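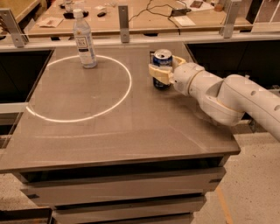
Chapter 7
Comparing Grippers

Two grippers can share an arm and a controller and still behave very differently. A data sheet lists stroke and closing force, but it won't tell you how a finger meets a curved, thin wall. For that you run trials.

This chapter follows one set of trials from the Barkthorpe lab. The task is short: grip a can, move it, let go. The pair tested first was the Baten parallel gripper and the jointed Painemal hand.

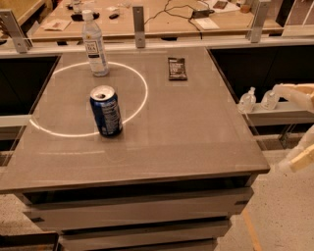 Figure 7.1 Can and bottle on the test table, with the circle outline.

Each gripper was given 1000 attempts. A dropped can counted as a failure, and so did a dented one.

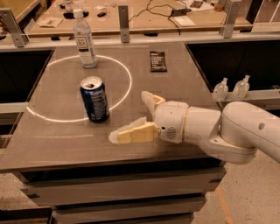
Trilok Negi argues that dents should be scored apart from drops, because a dent points to force settings and a drop usually points to finger placement. We follow that advice from Section 7.3 on.

Keep the controller settings fixed while you change grippers.

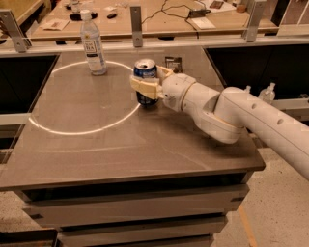
If you must change one, write it in the log and start the count again. The full log has 1239 entries from the August runs alone, and 468 of them are used in the exercises. Section 7.1 begins with finger shape.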